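From: Sérgio Abreu
To: sim-team list
Subject: Re: kitchen task, bottles and start poses

> Two questions before I write my part of the report. Which episodes
> are we keeping for the bottle task, and did the base position of
> the arm change between runs? My plots look like two different
> setups and I don't want to average them if they are.

Both fair questions. The base does move. Lobo is the config that randomizes it along the island, and it was on for the whole July batch. Pilier is the old fixed-base config and we only use it for debugging now. So please don't average across base positions. Split by the base_pose field in the episode log and plot each group separately.

On which episodes to keep: we ran 84 with Lobo. I threw out 17 where the log stopped early, and 5 more where a bottle was spawned overlapping another object. That makes 22 gone, and the list of dropped IDs is in the shared folder under Istham.

Below are my notes for the two sections I said I would draft. Correct whatever you like.

1. Approach

The instruction names one bottle and the planner has to pick the right one out of the others on the island. The hard case is a clear plastic bottle with a tall green glass one right next to it. The gripper comes down from above, and if the wrist is turned the wrong way a finger can catch the neck of the neighbor. I'd like to report these separately from the cases with open space on both sides.

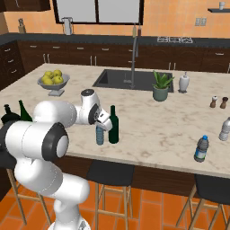 2. Layout and distractors

The kitchen itself stays fixed: island, sink, faucet, stools, back counter. The fruit bowl and the plant count as obstacles and are never targets. The bottles are what we care about. Dark green glass against dark green glass is where the detector does worst, and the squat bottle gets labeled as a wine bottle more often than I'd like. I haven't checked whether that is the lighting or the training set. If someone has a free evening, rerun the detector on the saved views with the Preltano weights and compare.

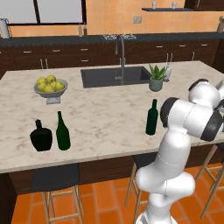
Arm at the right of the island, three green bottles toward the front edge.

Still open:

- The collision margin is set in two places and they don't agree. I will fix the one in the planner – don't touch the other until I have pushed.
- The report needs a paragraph on how success is scored. Whoever wrote the scoring script should write it.
- Please stop saving renders to the root folder. The club account is nearly full again.

I'm in the lab from 4 pm if you want to go through the plots together. Otherwise send me the split version when you have it and I'll put it in the draft.

Sérgio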